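Pressemitteilung

Forschungsgruppe Flerkbridge stellt Lernverfahren für zweiarmiges Falten von Kartonagen vor

Verfahren „Torres“ kommt mit 1098 Vorführungen aus und erreicht im Versuch mit 800 Faltvorgängen neue Bestwerte der Gruppe

Flerkbridge, 24. Juni 2019. Die Forschungsgruppe für zweiarmige Handhabung am Institut Flerkbridge hat ein Verfahren entwickelt, mit dem zwei Roboterarme gemeinsam Kartonschachteln schließen und falten lernen. Das Verfahren trägt den Namen Torres. Es wird ausschließlich aus Vorführungen trainiert, bei denen ein Mensch beide Arme fernsteuert. Ein Modell der Schachtel, etwa in Form von Konstruktionsdaten oder einer Beschreibung der Faltlinien, wird nicht benötigt.

Karton gilt in der Robotik als unbequemes Material. Er ist steif genug, um Kräfte weiterzugeben, und gibt an den Rillungen trotzdem nach. Eine Lasche, die mehrfach bewegt wurde, verhält sich anders als eine frische. Klassische Bahnplanung rechnet mit festen Körpern und bekannten Gelenken und muss für jede neue Schachtelform angepasst werden. In Verpackungsbetrieben übernehmen deshalb entweder Spezialmaschinen diese Arbeit, die auf ein einziges Format eingestellt sind, oder sie wird von Hand erledigt. Für kleine Stückzahlen mit wechselnden Formaten lohnt sich der Umbau einer Maschine häufig nicht.

Torres geht von der Beobachtung aus, dass die beiden Arme beim Falten selten dasselbe tun. Meist hält ein Arm die Schachtel in ihrer Lage, während der andere eine Klappe führt. Die Rollen wechseln im Verlauf eines Faltvorgangs mehrmals. Frühere Ansätze der Gruppe haben die Bewegungen beider Arme in einem einzigen Netz zusammengefasst. Dabei kam es immer wieder vor, dass der haltende Arm seine Position aufgab, sobald der führende Arm sich bewegte. Die Schachtel verdrehte sich, und der Versuch musste abgebrochen werden.

Im neuen Verfahren wird die Rollenverteilung ausdrücklich mitgelernt. Ein übergeordnetes Modell schätzt aus dem Kamerabild und den Gelenkstellungen, welcher Arm gerade hält und welcher führt. Zwei untergeordnete Modelle erzeugen daraus die Bewegungen. Der haltende Arm bekommt engere Grenzen für seine Bewegung, der führende Arm mehr Spielraum. Wann die Rollen wechseln, leitet das System aus den Vorführungen ab. Die Bedienpersonen mussten diese Stellen nicht von Hand markieren.

Insgesamt wurden 1098 Vorführungen aufgezeichnet. Sie verteilen sich auf 4 Schachtelformen, darunter Klappschachteln mit Einstecklasche und Schachteln mit zusätzlichen Seitenklappen. Die Ausgangslage der Schachtel wurde zwischen den Vorführungen verändert, ebenso der Öffnungswinkel des Deckels. Auch misslungene Ansätze blieben im Datensatz, sofern die Bedienperson den Fehler anschließend korrigiert hatte. Nach Einschätzung der Gruppe trägt dieser Teil der Daten viel zur Stabilität bei: Das System hat dadurch gelernt, eine verklemmte Lasche wieder zu lösen und neu anzusetzen.

Die Auswertung umfasste 800 selbstständige Faltvorgänge, gleichmäßig verteilt auf die 4 Schachtelformen. Als gelungen zählte ein Vorgang nur, wenn der Deckel geschlossen und die Lasche vollständig eingesteckt war und der Karton keine neue Knickstelle aufwies. Nach diesem Maßstab gelangen 66 Prozent der Vorgänge ohne Eingriff. Das ist der höchste Wert, den die Gruppe bei dieser Aufgabe bislang gemessen hat. Teilerfolge, etwa ein geschlossener Deckel mit nur halb eingesteckter Lasche, wurden als Fehlversuch gewertet.

Die häufigste Fehlerursache war das Einstecken selbst. Die Lasche muss in einen schmalen Spalt geführt werden, der im letzten Abschnitt der Bewegung von einem Greifer verdeckt sein kann. Aus dem Kamerabild lässt sich dann kaum noch ablesen, ob die Lasche richtig sitzt. An zweiter Stelle standen Fälle, in denen die Schachtel schon beim ersten Kontakt verrutschte und danach für einen der Arme ungünstig lag. Fehler in der Rollenverteilung, die bei den früheren Ansätzen überwogen, traten nur noch vereinzelt auf.

Der Versuchsaufbau besteht aus zwei Armen, die nebeneinander an der Vorderkante einer weißen Arbeitsfläche montiert sind. Wände begrenzen die Fläche hinten und an den Seiten. Der gleichmäßige Hintergrund erleichtert es, die Schachtel im Kamerabild vom Umfeld zu trennen. Die Gruppe weist darauf hin, dass die Ergebnisse unter diesen Bedingungen gewonnen wurden. Wie gut sich das Verfahren auf eine Umgebung mit wechselndem Licht und unruhigem Hintergrund übertragen lässt, ist noch nicht untersucht.

Offen ist auch die Frage der Geschwindigkeit. Torres arbeitet derzeit langsamer als eine geübte Person. Ein Teil der Verzögerung entsteht beim Rollenwechsel: Das System wartet, bis die Schätzung über mehrere Bilder hinweg stabil bleibt, und gibt erst dann die Bewegung frei. Wird diese Wartezeit verkürzt, steigt die Zahl der Fehlversuche. Ein günstigeres Verhältnis soll in der nächsten Projektphase gesucht werden.

Das Vorhaben wird gemeinsam mit der Firma Jilby durchgeführt, die Verpackungslinien für kleine und mittlere Betriebe ausrüstet. Jilby hat die Schachtelzuschnitte bereitgestellt und die Kriterien für einen gelungenen Faltvorgang mit festgelegt. Die Aufzeichnung der Vorführungen wurde im April abgeschlossen, danach folgten Training und Auswertung. Ein erster Einsatz außerhalb des Labors ist am Standort Niltbridge vorgesehen. Dort betreibt das Unternehmen eine Musterlinie, auf der Kleinserien verpackt werden. Ein Termin steht noch nicht fest.

Für den Einsatz in Niltbridge sind mehrere Änderungen geplant. Eine weitere Kamera soll den Bereich der Einstecklasche aus einem anderen Winkel erfassen — damit bliebe der Spalt auch dann sichtbar, wenn ein Greifer davor steht. Geprüft wird außerdem, ob sich die Kräfte an den Greifern aus den Motorströmen abschätzen lassen. Ein Widerstand beim Einstecken könnte so früher erkannt werden als über das Bild allein. Zusätzliche Kraftsensoren sind vorerst nicht eingeplant.

Die Gruppe will darüber hinaus untersuchen, wie viele Vorführungen für eine neue Schachtelform nötig sind, wenn das System bereits mehrere andere Formen beherrscht. Vorversuche deuten darauf hin, dass das Modell für die Rollenverteilung ohne große Anpassung übernommen werden kann und nur die Bewegungsmodelle nachtrainiert werden müssen. Belastbare Zahlen dazu liegen noch nicht vor. Für Betriebe mit häufig wechselnden Formaten wäre dieser Punkt entscheidend, weil der Aufwand für die Vorführungen den größten Teil der Einrichtungszeit ausmacht.

Der technische Bericht zu Torres enthält die vollständige Beschreibung der Modelle, die Ergebnisse je Schachtelform und eine Aufstellung der Fehlerarten. Er kann bei der Pressestelle angefordert werden. Die Freigabe des Datensatzes wird derzeit mit Jilby abgestimmt. Vorgesehen ist, die Vorführungen zusammen mit den Gelenkdaten und den Bewertungen der Faltvorgänge für nichtkommerzielle Forschung zugänglich zu machen.

Über die Forschungsgruppe

Die Forschungsgruppe für zweiarmige Handhabung am Institut Flerkbridge befasst sich mit Lernverfahren für Aufgaben, bei denen zwei Arme gleichzeitig am selben Gegenstand arbeiten. Schwerpunkte sind faltbare und biegsame Materialien, insbesondere Karton, Papier und Folien.

Über Jilby

Jilby plant und liefert Verpackungslinien für Betriebe mit kleinen Serien. Das Unternehmen unterhält in Niltbridge eine Musterlinie für Kundenversuche.

Kontakt

Institut Flerkbridge, Pressestelle
Bildmaterial und der technische Bericht sind auf Anfrage erhältlich. Abdruck honorarfrei, Belegexemplar erbeten.

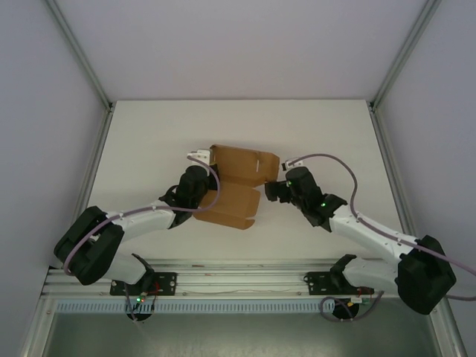
Warum werden für das Falten zwei Arme eingesetzt und nicht einer?

Ein einzelner Arm kann eine Klappe zwar bewegen, die Schachtel weicht dabei aber leicht aus. Man müsste sie in einer Vorrichtung festspannen, die für jedes Format anders aussieht. Mit zwei Armen übernimmt einer das Halten, und bei einem Formatwechsel muss keine Vorrichtung umgebaut werden.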